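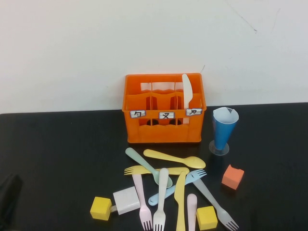

Cutlery task, with the orange caddy and blue paper cup at the back of the table

Wutport Robotics Evening Group
Minutes of the gripper comparison meeting, 2021-10-12
Held in the back workshop, Dakilham Road

Welcome and apologies
The chair opened the meeting a little after the kettle had boiled and thanked everyone for coming out in such miserable weather. Apologies had been received from two members and were noted. It was lovely to see some faces we had missed over the winter, and the biscuits were much appreciated.

Minutes of the previous meeting
Accepted as circulated, apart from one correction. The spare power supply went back to the cupboard by the sink and should not have been listed as missing. The secretary is sorry for the bother this caused, particularly to the member who went home and searched the garage.

Item 1. Fokix and Ye grippers
Most of the evening went to this item, and quite rightly too. Members have been running the cutlery task with both grippers on the same arm, so that we could finally settle which one to keep when the loan period ends. The task is the one agreed in April: plastic spoons, forks and knives go from the pile into the labelled compartments of the caddy, and the foam cubes are left alone.

Each gripper was given 50 attempts at a single pick. The Fokix managed a clean pick and place in 76 per cent of its attempts and the Ye in 72 per cent. There was a good, friendly discussion about whether that gap means anything at all, and the general feeling was that it doesn't mean much. Several members said they would sooner choose on how the two behave when things go wrong.

On that score the Ye had its admirers. Its softer fingertips give a little when they meet the tabletop, and it was felt to be kinder to the arm. The Fokix closes harder and holds a handle more firmly once it has it, but it doesn't care for anything lying flat, and it has a habit of nudging a fork along the table before it gets a proper grip.

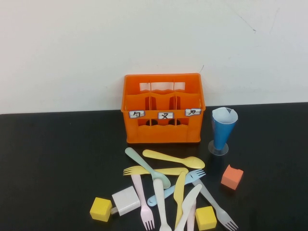 The pile itself came in for a fair bit of talk. Handles that cross over one another are the hard part for both grippers, and a fork trapped under its neighbours nearly always brings the neighbours along for the ride. One member asked whether we ought to spread the cutlery out and make life easier — this was warmly debated, and the meeting decided to keep the heap as it is, on the grounds that nobody's kitchen drawer is tidy either.

It was also pointed out that the pale colours are awkward against the white wall once a piece has been lifted, though they show up very nicely on the black tabletop. A darker backing sheet will be tried before anyone starts fiddling with the camera settings.

Agreed: to keep both grippers until the next meeting and repeat the comparison with knives only, as these gave the most trouble at the caddy.

Item 2. Controller
The older controller still pauses for around 4 seconds after a failed pick. A member has offered to look through the retry settings at home and was thanked very kindly for it. The newer one will stay in its box until the comparison is finished, so that we aren't changing two things at once.

Item 3. Camera position
The fixed camera gives a good view of the caddy but loses the nearest pieces at the front of the table. Moving it back was favoured by most, raising it by a few. Agreed to try moving it back first and to mark the old position with tape.

Actions
Backing sheet to be bought and fitted: equipment officer.
Knife trials to be run with both grippers: the usual testing pair.
Retry settings on the older controller: member as above.
Email Fokix about extending the loan: secretary.

Any other business
The workshop key is sticking again, so please lift the door slightly as you turn it. The meeting closed with thanks to those who stayed behind to wash the cups.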